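Surisberg race notes, thread. Odds are decimal, stakes in units, prices taken before final practice.

1/ Overtaking first. The lap at Surisberg is short and the main straight feeds a slow right-hander, so the pass is possible but costs tire. Drivers who followed closely in June lost more time over a stint than they gained in the tow.

2/ Long-run pace from second practice puts Melell ahead on the medium. Pascual was quicker on one lap and faded after that. I weight long runs higher here because the surface is coarse and the rear left goes early.

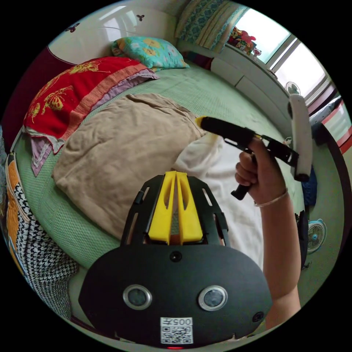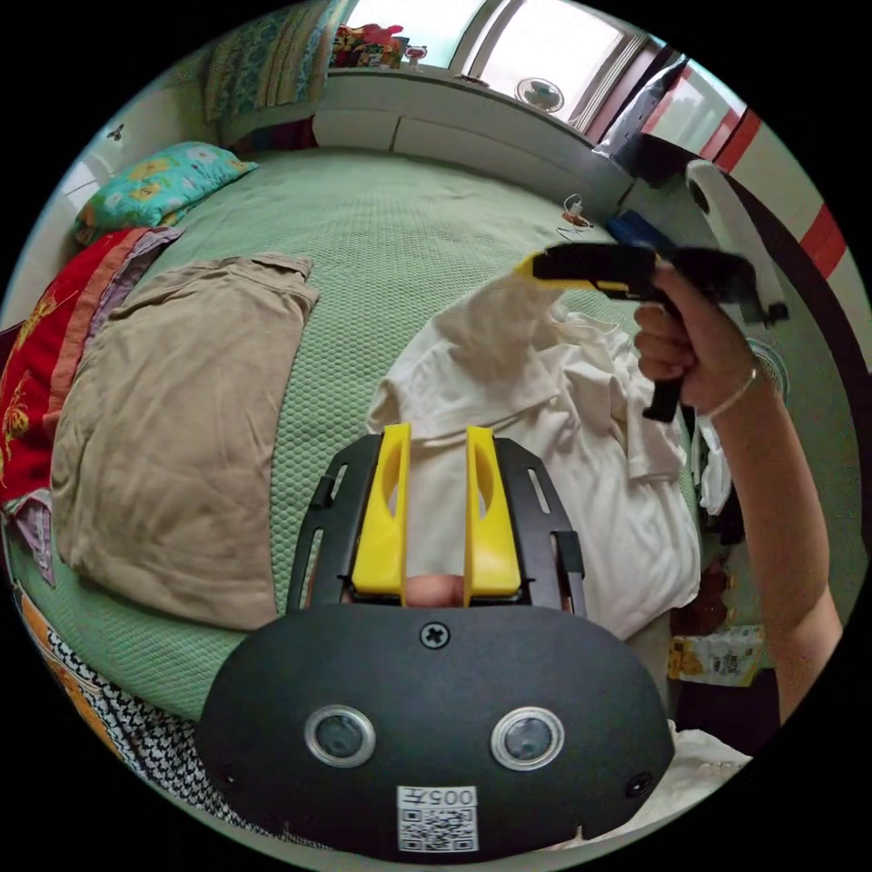 3/ The model. 1,000 runs of the race, grid order sampled from practice pace, safety car drawn from the last 20 races at tracks with similar runoff. Melell wins more of them than the market price implies. The gap is small but it clears my margin.

4/ Pascual to win is too short. The price follows the headline lap time. Take fuel and engine mode out and the car is level with Ilico over a stint.

5/ Ilico for a podium is the better side of that comparison. Slow in sector one, strong in sector three, easy on tires. They have also been the most consistent team in the pit lane this season.

6/ Strategy. One stop is the default. Two stops works only with clear air after the first one, and the midfield is too tight for that outside the front rows. An early safety car changes the answer, a late one mostly doesn't.

7/ Weather: dry in every forecast I use. If that shifts overnight, ignore post 3, as the sim has no wet branch.

8/ Positions:
Melell to win, 2 units
Ilico podium, 2 units
No bet on fastest lap. Too many cars with a free stop at the end.

9/ Season ledger before this race: 3,087 staked in dollars, slightly ahead. Winner bets are down, podium bets are carrying it.

10/ Grid penalties get posted late at this track. I'll rerun the sim after qualifying and reply here if either price no longer holds.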